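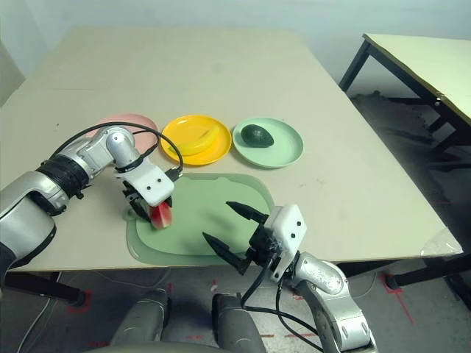

Left gripper closed on the melon wedge at the board, right gripper open.

14 Jul 2018, fruit table, Jiria planner branch

Carried on from Kiyoshi's notes. Aim for the session was to get the arm assignment stable and find out why the plate lookup keeps dropping out. Board at the front, plates in a row behind it, pink on the left, yellow in the middle, green on the right. Same plate order as the config, so no remapping needed.

Arm assignment first. The old rule gave each item to whichever wrist was closer at the moment the plan was requested. With both wrists parked near the board that distance is almost a tie, and the choice flipped between replans. You'd see the left arm start, hesitate, and hand over to the right without having touched anything. I've changed it so the assignment is made once per item and held until the item is released or the plan fails. There's a penalty term for reaching across the middle of the board. Set it high to begin with, then brought it down until the planner would still cross when there was no other option. Value is in the Jiria config under the hold settings.

The hold fixed the flipping. It also exposed something the flipping had been hiding: the idle arm wasn't being treated as an obstacle while its gripper was open. The collision model had the fingers closed. Open fingers reach quite a bit further over the board than the model thought. Araceli found the bad link, which was loading the closed mesh regardless of joint state. She has patched it to switch meshes at half travel. Ugly, but the margins look right in the viewer now. Someone should do it properly with the finger joints in the model.

Plate lookup next. Head camera does the first pass, wrist camera confirms before the arm commits to a drop pose. Two separate problems here and I had been treating them as one.

Problem one is colour. Banana on the yellow plate gives a mask that bleeds straight into the plate, and the centroid wanders off the fruit toward the plate centre. For a place that hardly matters. For a pick it's useless. Depth edge helps if the exposure is locked. Avocado on green is no trouble at all, the contrast carries it and the wrist view agrees with the head view.

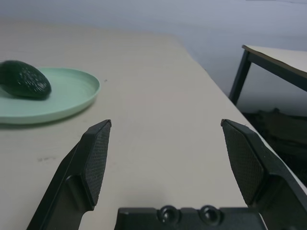

Wrist view, avocado on the green plate. Confirm step is happy with this one.

Problem two is the arm blocking its own target. When the left arm comes in over the board, the elbow and the cable loop cover a good part of the pink plate as seen from the head. The detector loses it, the tracker ages it out, and the planner reports "no destination" with the melon already in the gripper. The ageing timeout was 900 ms. A slow approach takes longer than that. I moved it to 1540 ms, which is the longest approach in the logs, and the dropouts in replay went away.

I don't love it as a fix. Plates don't move unless something moves them, so they shouldn't age on the same clock as the fruit. Soon-im's suggestion is to project the arm model into the head image and stop the ageing for anything behind it. We already have the projection code from the Trodstead work, it just needs the camera extrinsics in the new format. I'll try that before touching the timeout again. 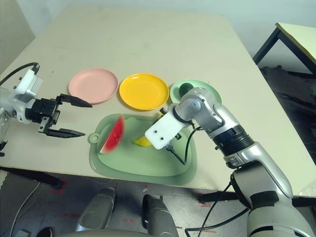 The other thing the projection should give us is a cleaner fruit mask near the fingers. The segmenter still lumps the white bracket in with whatever it overlaps, and small pieces suffer most. A small piece near the bracket comes back with a grasp axis that is partly the bracket's edge. Masking out the arm before segmentation ought to clear that up. Replay set is 2000 frames, and I've split out the ones with a bracket overlap so we can compare before and after on those alone.

Still to do:
Extrinsics into the new format
Arm projection on the head stream, ageing paused behind it
Rerun the overlap frames with and without the arm mask
Check whether Araceli's mesh switch costs anything in planning time
Merge the assignment hold once Kiyoshi has read it

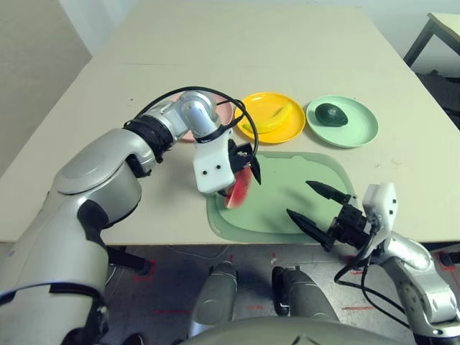
Kazue Yoshida: Before you merge the hold, what happens if the grasp slips partway to the plate? As written the item stays assigned to the same arm even if it lands on the other side of the board. I'd release the assignment on any unexpected change in gripper width and let it choose again. Also please put the timeout in the config with the rest, it's hard coded in the tracker at the moment.

Fair on both. Timeout is moved. Gripper width is already published on the status topic, so the release is a small change, and I'll put it on the same branch.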